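Hand-held gripper cubes: pose jumps when the two come close together

Valter Leitão
Building a pair of hand-held grippers in a shared workshop, marker cube on each, for recording bin-emptying demos. Tracking is fine apart, but the left pose flips once the jaws nearly meet over the basket.

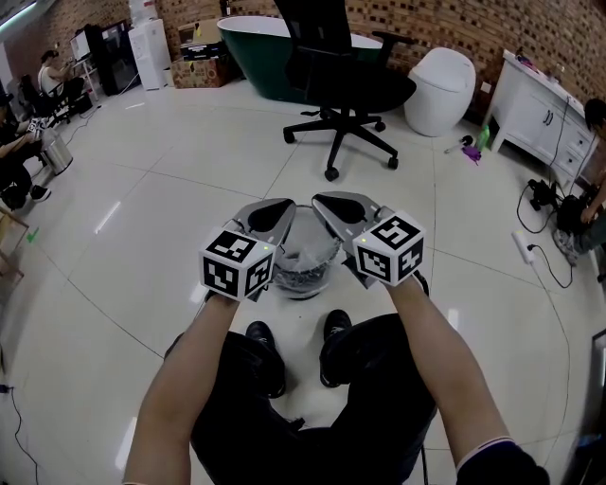 Photo: Valter Leitão

Floor is glossy white tile. Exposure is 3,000 µs. Do I need bigger cubes?

Kofi Wumbei
Check for duplicate IDs first. Every face on both cubes needs its own. Then solve each cube as one rigid body – single-face poses are ambiguous near head-on.
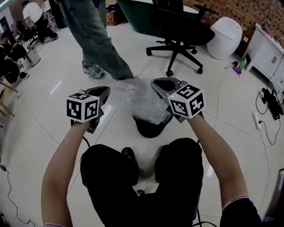
Clear plastic throws glare as well, so drop exposure to 3,000 or lower and add diffuse light.

Frimpong
Had this in July. Reprinted the markers on matt paper and it went away. Didn't check the IDs.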